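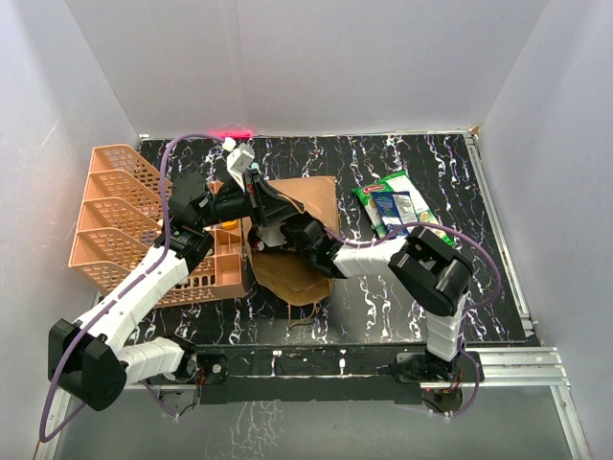
Figure 1. Enclosed bench with white walls and a black, marble-patterned tabletop.

Unit 6: Natural fibre cordage – structure and terminology
Notes prepared by Nives Bassi

6.1 Hierarchy
Laid rope is built in stages. Fibres are twisted into yarns, yarns into strands, and strands into the finished rope. Twist direction alternates at each stage. Where the yarn twist is Z, the strand twist is S and the rope lay is Z again. The opposing torques hold the structure in balance.

6.2 Lay angle
The lay angle is measured between the strand and the rope axis. A larger angle gives a harder, more abrasion-resistant rope with greater stretch and lower breaking strength. Soft-laid cordage handles well but loses its shape sooner.

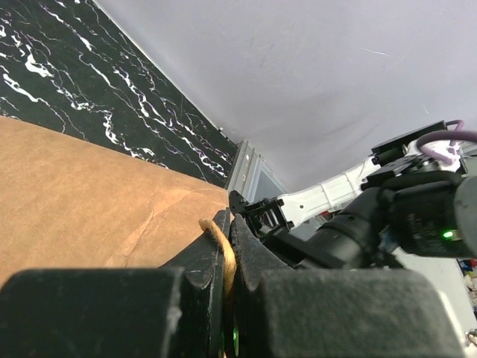 Figure 2. Short length of twisted natural-fibre cord with a frayed end.

6.3 End treatment
A cut end will unlay unless restrained. Common whipping, sailmaker's whipping and the back splice are all examinable. Heat sealing applies to thermoplastic fibres only – it has no place in this unit.

6.4 Moisture
Plant fibres swell across their diameter when they take up water. In a laid rope this shortens the overall length and raises the internal tension. Condition all samples before measuring and record the humidity beside each result.

Read Cadwaladr, course reader p. 109, before the October tutorial. Problem set 2 covers lay angle and twist direction. Show all working and label the axes.

Related items
Unit 5: Bast and leaf fibres
Unit 7: Braided and plaited constructions
Glossary of cordage terms (R. Paju)
Lab manual, p. 51: Measuring lay length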